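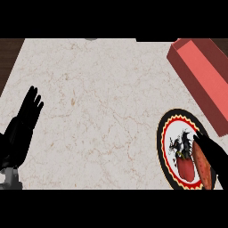 Starkumden, a developer of software for two-handed robots, has begun a new round of data gathering in simulation, the company announced in October. Operators working from its Prastton office will guide a pair of virtual robot hands through everyday kitchen tasks, and the recorded motions will be used to train a learning system called Dukby.

The current set of tasks centers on food and tableware. In one of them, a sweet potato on a decorated plate must be picked up and moved to an open pink box on the same marble tabletop. Operators may use either hand, and the hand that is not in use is left free to move as the operator sees fit.

"We ask our operators to work at the pace they would use at home," said Katherine Chávez, who directs data programs at Starkumden. "A hesitation or a second attempt at a grasp is useful to the system, provided the task is finished."

The company has accepted 663 recordings of the sweet potato task to date. Each recording stores the position of every finger joint together with the view from the robot's head, and each is checked by a reviewer before it enters the training set. Recordings in which the object leaves the table are kept in a separate archive.

Starkumden plans to cover nine tasks in the first phase, with a target of over 300 accepted recordings for each. Table surfaces, floors, plates and boxes are exchanged between sessions so that the system does not come to depend on a single setting. The shape and skin of the vegetables are varied as well.

Elfriede Eberhard, who leads the review group, said that the most frequent cause of rejection is contact between the fingers and the rim of the plate. "The simulator is strict about contact," Eberhard said. "A finger that would slide along a real plate can push the whole plate across the table. Operators learn to come in from above or from the side, and it takes most of them two sessions to become comfortable with it."

Operators wear tracked gloves and a headset during each session. The gloves were supplied by Petridis, which also provides the software that translates human finger positions to the four fingers and thumb of the virtual hand. Kevin Flores, a product manager at Petridis, said the company had revised its thumb calibration at the request of the Prastton team. The change applies to all sessions recorded from October onward.

Training on the first part of the collection is under way. Lizeth Nina, a research engineer at Starkumden, said that the learned controller will be evaluated in simulation on objects and tables that were held back from the recordings. Tests on physical hardware have not been scheduled -- a decision will be made after the simulation results have been reviewed.

The company said it intends to release part of the collection to university groups under a research license. Requests for access may be directed to Rodica Nedelcu in the Prastton office.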